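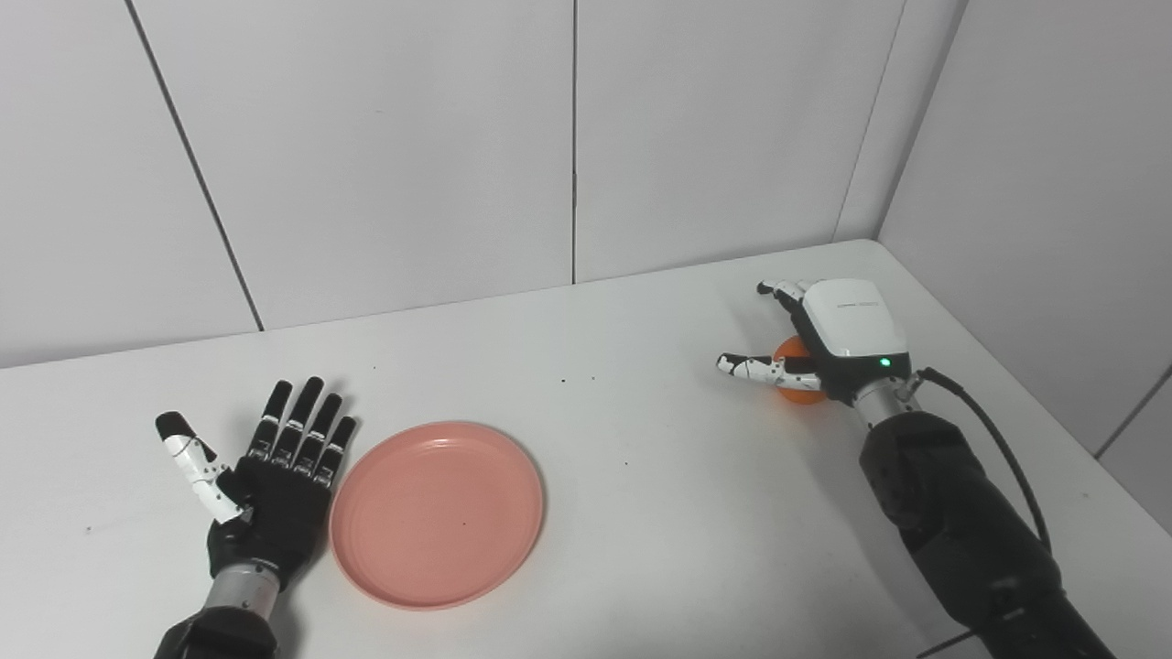 Section 4: Assembling and leveling the Ellavow table

This section covers the Ellavow fixed-top table in both sizes. If you have the drop-leaf version, use the separate leaf supplement along with steps 1 through 8 below. The top, frame and legs are packed flat in one carton. The hardware is in a clear bag taped to the inside of the long rail.

Before you start

Read the whole section once before opening the hardware bag. Assembly takes one person to fit the frame and two people to turn the table over. Do not try to turn it alone, even in the smaller size.

You will need:
A Phillips screwdriver, medium tip
The hex key from the hardware bag
A level, at least as long as your forearm
A blanket or the flattened carton, to protect the top
A pencil

Do not use a power driver on any fastener in this section. The threaded inserts in the top are set into the core and will spin if they are overtightened. A spun insert can be repaired (see Section 7), but the repair is slow and has to sit overnight.

Checking the hardware

Open the bag over a tray or a towel. It contains frame bolts, leg bolts, lock washers, flat washers, four leveling feet, four felt pads and the hex key. Frame bolts and leg bolts look alike. The leg bolts are longer and have a dark finish. If you put a leg bolt into a frame hole, it will bottom out and can push up through the surface of the top.

If anything is missing, check the carton flaps first. The felt pads are often stuck to the cardboard. Missing parts can be ordered from Fitix using the form at the back of this guide. Give the number printed on the underside of the top, not the number on the carton.

4.1 Fitting the frame

1. Lay the blanket or carton on a clean floor. Sweep first. A single piece of grit under the top will leave a scratch.

2. Place the top on the blanket, finished side down. The finished side is covered by a thin film. Leave the film on for now.

3. Set the two long rails along the long edges of the top, with the slotted holes facing inward. The rails are marked L and R on the inside face. Match the letters to the letters penciled on the underside of the top.

4. Set the two short rails between the long rails. The tabs on the short rails slide into the slots from above. Press each tab down until it stops.

5. Put a lock washer and then a flat washer on each frame bolt. The flat washer goes against the rail.

6. Start every frame bolt by hand and turn it three full turns. Do not tighten any of them yet.

Note: If a bolt will not start by hand, loosen the ones next to it and shift the rail slightly. The slotted holes allow a little movement in each direction.

7. Check that the rails sit the same distance from the edge of the top on all sides. Measure with the pencil if you have nothing better – lay it flat against the edge and mark where the rail falls.

8. Tighten the frame bolts with the hex key, working from corner to opposite corner. Stop when the lock washer is flat. A quarter turn past that point is too much.

4.2 Fitting the legs

1. Each leg has a flat face with two holes. The flat face goes into the corner bracket. The legs are identical and can go in any corner.

2. Hold the leg upright in the bracket and start both leg bolts by hand. Each takes one lock washer and no flat washer.

3. Tighten the lower bolt until the leg stands without being held, then tighten the upper bolt.

4. Go back to the lower bolt and finish tightening it.

5. Repeat for the other three legs.

6. Screw a leveling foot into the end of each leg. Turn it all the way in, then back it out two turns. This leaves room to adjust in both directions.

Caution: Do not leave the table standing on its top with the legs attached where children or pets can reach it. The legs make easy handles and the table can slide.

4.3 Turning the table over

1. Clear a path at least as wide as the table is long.

2. With one person at each short end, lift the table by the frame. Do not lift by the legs.

3. Bring the table up onto one long edge, keeping the blanket under that edge. Pause here and change your grip.

4. Lower the table together until all four feet touch the floor. Try to set all four down at the same time. Setting the table down on two feet puts the full load on two corner brackets and can bend them.

4.4 Placing the table

Move the table to where it will stay before you level it. A table leveled in the middle of a room will rarely be level against the wall, as floors often rise or dip near the edges.

Against a flat wall, leave a gap the width of a finger. The top expands slightly in humid weather and will mark the wall if it is pushed tight. Leave the same gap on both sides when the table goes into a corner. Corners are seldom square, so set the gap at the far ends first and let the corner come out as it will.

Against paneling or trim, measure the gap from the part that sticks out farthest. Check for a baseboard as well. The Ellavow legs are set in from the edge of the top and will clear most baseboards, but the tall type used in older houses may touch the rear feet. In that case, move the table out until the feet are free.

Keep the table away from radiators and floor vents. Direct heat dries the edge band and loosens the adhesive. If the only available spot is near a vent, fit a deflector to the vent.

4.5 Leveling

1. Lay the level along the middle of the top, running the long way. Note which end is low.

2. Have a second person take the weight off the low end by lifting the frame a little. Back out both leveling feet at that end by the same amount.

3. Lower the table and check again. Repeat until the bubble is centered.

4. Turn the level to run the short way and do the same for the low side.

5. Press down firmly on each corner in turn. If the table rocks, one foot is short. Slide a piece of paper under each foot to find the one that is not carrying weight and back that foot out until the paper is held.

6. Check the long direction once more. Fixing a rock often puts it off a little.

Note: Each foot may be backed out no more than 11 turns from fully in. Past this point the thread no longer has enough hold in the leg. If you need more height than that, use the tall feet sold separately as the Krajewska set.

7. On wood or vinyl floors, press a felt pad onto the bottom of each foot. Do this last. Pads compress in the first days of use, and the table should be checked again after a week.

4.6 Removing the film

Peel the film from one corner, pulling it low and flat across the surface. Pulling straight up can lift the edge band. If the film tears, start again from another corner. Any adhesive left behind comes off with warm water and dish soap. Do not use acetone, lighter fluid or a scouring pad.

Wait 17 hours after removing the film before putting anything hot or wet on the top. The surface finish needs that time in open air to reach full hardness. Dry, light items can go on it right away.

4.7 After the first month

Wood and metal settle against each other as the table is used. After the first month, check all frame and leg bolts with the hex key. They should take no more than a small fraction of a turn. If a bolt keeps working loose, replace its lock washer – used washers lose their spring. After that, a yearly check is enough.

Wipe up standing water promptly, paying attention to the seam where the top meets the edge band. Use a pad under potted plants. Lift heavy items when moving them, and do not drag them across the surface.

4.8 Common problems

The table rocks again after being leveled. Check that no felt pad has come off. If all four are in place, repeat step 5 of 4.5.

The top creaks when leaned on. One or more frame bolts are loose, usually on a short rail. Tighten from corner to opposite corner as before.

A leg leans outward. The lower bolt was fully tightened before the upper one. Loosen both, push the leg square into the bracket and start again from step 3 of 4.2.

The edge band has lifted. Press it down with a warm iron over a cotton cloth, 15 seconds at a time, and hold it with tape until cool. If it lifts again, order replacement band in the Ritberg width.

Section revised Mar 21, 2020, by Shahab Sharifi. The leveling steps replace those in the February printing. For wall brackets and the cable tray, go to Section 5.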